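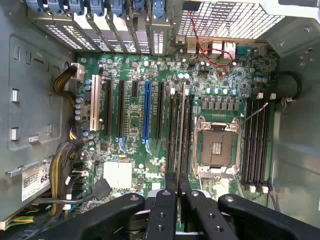 1. Background

Our group looked at what happens to office computers in Lockwood once their owners stop using them. The project ran through the spring term and the report was handed in on 1 Jun 2019. Group members were Elli Riihimäki, Evander Forsyth and Hanne Saarela. Our supervisor was Margit Bakke.

Most earlier student work on this topic dealt with phones. We chose desktop machines because they stay in storage longer and are easier to trace through company inventories.

2. Method

We sent a short survey to offices in the town and interviewed staff at two firms, Huneo and Jilent. Huneo is an accounting office that replaces its computers on a fixed schedule. Jilent rents out meeting rooms and buys equipment only when something fails. We also got the intake log from Tridance, the local recycling company, covering one full year.

The log had 1,670 entries. Monitors, printers and loose cables were removed, which left more than 1,000 desktop computers. Evander sorted these by age and by reason for disposal. Where the reason was left blank we marked it as unknown and did not guess.

3. Results

The most common reason given was a planned replacement. Faults came second, and most of those were listed only as "will not start." Very few entries said whether anyone had tried a repair.

Huneo keeps old machines in a locked room for 3 years before sending them away. The office manager told us this was about client data — the drives are not wiped until the end of that period. Jilent had no written rule. Staff there took usable memory out of old machines and gave the rest to whoever asked.

4. Problems

The survey answers were weaker than we had hoped. Several offices answered for laptops only, even though the form said desktops. Tridance also changed its log format in September, so the age column before that month is not fully comparable with the later one.

5. Further work

Sointu Hyvönen will continue with the repair question next term, using the same log and a new survey form with the laptop question on its own page.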